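3. Materials and procedure

3.1 Boards

The study used 14 small tabletop whiteboards of the kind sold for desks, kitchens and reception counters. All had a white writing surface in a thin black border, and all could be stood upright on a table or laid flat. The boards came from two suppliers, Drillwood and Cirkley. The Drillwood boards had been in use at the Cáceres site before the study began and showed ordinary wear. The Cirkley boards were new. We did not try to make the two groups match, as our interest was in how each board changed over time and the comparison between suppliers is secondary.

A tabletop board differs from a wall board in ways that matter for cleaning. A wall board stays put when it is pressed. A small board slides on the table, tips back on its stand, or turns on its pivots, so the person wiping it has to hold it with one hand and wipe with the other. Several of the people who used the boards at Dulau preferred to lay the board down first. Others wiped it where it stood and accepted that it would move. We recorded both habits and did not ask anyone to change.

Boards were numbered on the back with a paint pen. One number wore off early in the work and was written again from the log.

3.2 Marks

Marks were made with dry-erase markers from a single carton. We used three types of mark: a straight line, a line of printed text, and a wavy line drawn in one stroke. The wavy line was the most useful of the three. The marker slows down at each bend and lays down more ink there, so a poor wipe leaves a row of faint spots where the bends had been. A straight line tends to come off evenly or not at all.

Red was used for most of the wavy lines. In early trials black and blue left residue that was hard to tell apart from older ghosting, while fresh red ink stood out from it. Pale blue was the worst color for our purposes. A light blue drawing can be nearly invisible from a standing position and still be plain to someone sitting down, and two raters often disagreed on whether a blue mark was present. We kept pale blue out of the scored trials but did not clean old blue drawings off the boards that already carried them.

Marks were left to dry before wiping. The short interval was 100 seconds and the long interval was 100 minutes. Boards assigned to the long interval were left on the table with nothing covering the surface.

3.3 Table and lighting

All trials at Cáceres were done on a pale table under the ceiling lights of the room. We kept the room lighting as it was. A glossy board lying flat reflects the lights straight up at whoever is looking down at it, and a patch of glare can hide residue completely. The same board stood upright usually loses the glare but is seen at more of a slant, which makes the marks look shorter and closer together. Neither position is good for every part of the surface. Our rule was that a board be rated flat, then turned a quarter turn and rated again, and the worse of the two ratings was kept.

The pale table had a drawback. A white board on a light surface is hard to pick out at a glance, and the border does most of the work of showing where the writing area ends. Raters were told to treat the border as outside the writing surface, even when ink had run onto it. Smudges on the table itself were noted once at the start of each session and otherwise left alone. Other small things on the table were moved only if they were in the way.

Figure 3 shows one of the boards on the table in different positions.
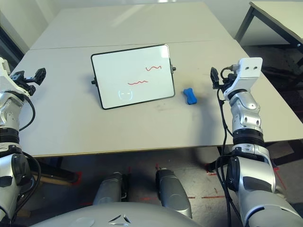
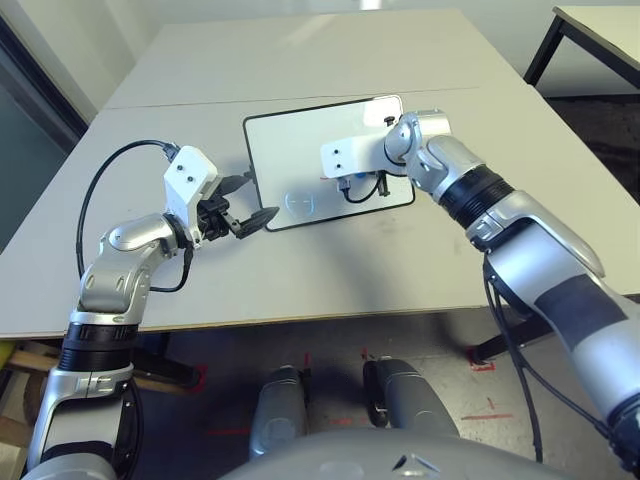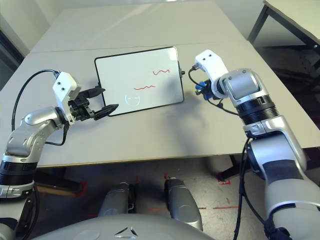 Figure 3. A whiteboard on the table at Cáceres. First: propped upright, with two red wavy lines and a very faint pale blue face near the lower left corner. Second: near the center of the table. Third: laid flat, with two red wavy lines and glare over the upper right corner.

3.4 Wiping and scoring

Each trial consisted of one pass with a dry felt eraser followed by one pass with a dry cotton cloth. No spray or water was used until the trial had been scored. The eraser was moved from the left border to the right border, overlapping the previous stroke by half its width. Erasers were brushed out after every trial and replaced when the felt began to leave a gray film.

Residue was scored from 0 (no visible trace) to 4 (mark readable). Wilson Valderrama scored all the boards and a second rater scored a subset drawn by lot. Where the two differed by more than one point, the board was scored again after a break, and the second pair of scores was used. The complete set came to 2,000 scored marks. Marks that touched the border were dropped before analysis, because the eraser rides up on the edge and leaves a narrow band unwiped whatever the ink.

After scoring, boards were cleaned with a damp cloth and dried. A board still showing ghosting at that point went back into use as it was, and its starting condition was entered in the log for the next trial. This means that the later trials on the worn boards do not begin from a clean surface. We treat starting condition as a separate variable in Section 4.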